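In Praise of the Slow Hand

Posted in Opinion / Workshop Notes / 11 comments

My grandfather taught me to plane a board by standing behind me and putting his hands over mine, and I have been thinking about him a good deal since March, when I started spending my afternoons teaching machines to handle books.

The project is called Kimaro, and the idea is simple enough to tell at a dinner table. Libraries and secondhand shops have a lot of books that need to be picked up, turned over, stood on a rack and taken down again, and we would like an arm to do some of that. There are two ways we show it how. One is remote control: you sit at a console in the next room, watch a screen, and drive the arms from there. The other is by hand: you hold a pair of grippers yourself, much like the ones the arms will wear, and you just do the job while everything gets recorded.

I came to this firmly on the side of remote control. It seemed more honest, if that's the word, because whatever you record is something the arm has already managed to do. Aled Griffiths, who ran the sessions at Clandstead before he came to us, let me go on believing it for a good while (he is a patient man) and then handed me the grippers one morning and went off to make tea.

Well! What a difference it makes to be standing at the table. A paperback is a slippery, floppy, contrary sort of thing. From the console I had been going at the spine every time, straight down, because that was what looked right on the screen. With the grippers in my own hands I found myself nudging the book toward me first, letting an edge hang over the table a little, and coming at it from both sides. I had never once thought to do that from the other room. I had done it at home all my life, of course, without noticing.

We have 1136 recordings made by hand now and a smaller pile from the console, and I'll admit the console ones are tidier. They are also timid. People driving from a distance wait and wait, and then they squeeze too hard, and I'm afraid a machine that learns from them will pick up the waiting along with everything else. 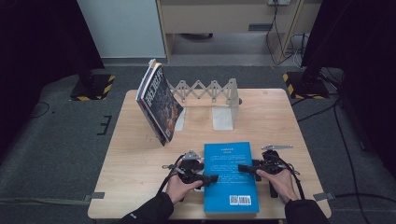

None of this means the console should go in the closet. There are reaches a person makes without thinking that an arm's elbow won't allow, and you learn that fastest by driving one. My friends at Jostberg do nearly everything remotely and get lovely results with heavy trays, where there's not much to feel anyway. But if the object bends, or slides, or has pages, I would ask anyone setting up a project like ours to let people stand at the table for a week or 2 before they buy the second console.

And please let them be slow. The worst advice I was given was to keep the pace up so the numbers would look healthy. A good demonstration has a bit of fumbling in it, a corner missed and tried again, and I'd keep those in. My grandfather never hid a bad stroke from me. He'd grunt, back the blade off, and go over the same spot, with my hands still under his.

Filed under: teaching, robots, books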